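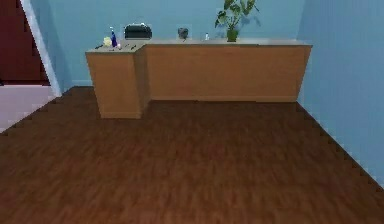 March 2022
By Lesego Pretorius

Tutden is a simulator add-on for recording demonstrations. You drive a virtual arm through a task, and it saves camera views, joint positions and gripper commands at a fixed rate. I used it to build a training set of 3,000 episodes for a counter-clearing policy.

Setup took 45 minutes, most of it spent on controller mapping. The room editor is basic but usable. Wall color, floor texture and counter items can be changed between batches from a script, and object positions are logged with each episode. Replay matched the recorded joint values in every file I checked.

Camera placement is the weak point. The default views sit too close to the arm, and in some poses the housing blocks a large part of the picture.
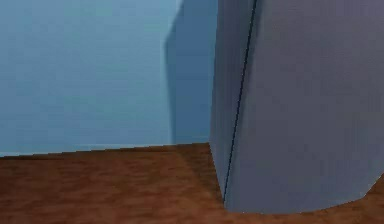

The filter meant to flag such stretches looks only at arm speed, so a slow arm parked in front of the lens passes. I reviewed the set by hand and kept 1,828 episodes. Kieran Doherty ran the same task in Joster and lost fewer, but its export drops gripper force - a problem for grasp training.

Compression is also set too high by default. Wood grain turns to mush and edges go blocky. Change it before the first batch; it can't be undone later.

Good recorder, poor defaults. I would buy it again for single-arm work.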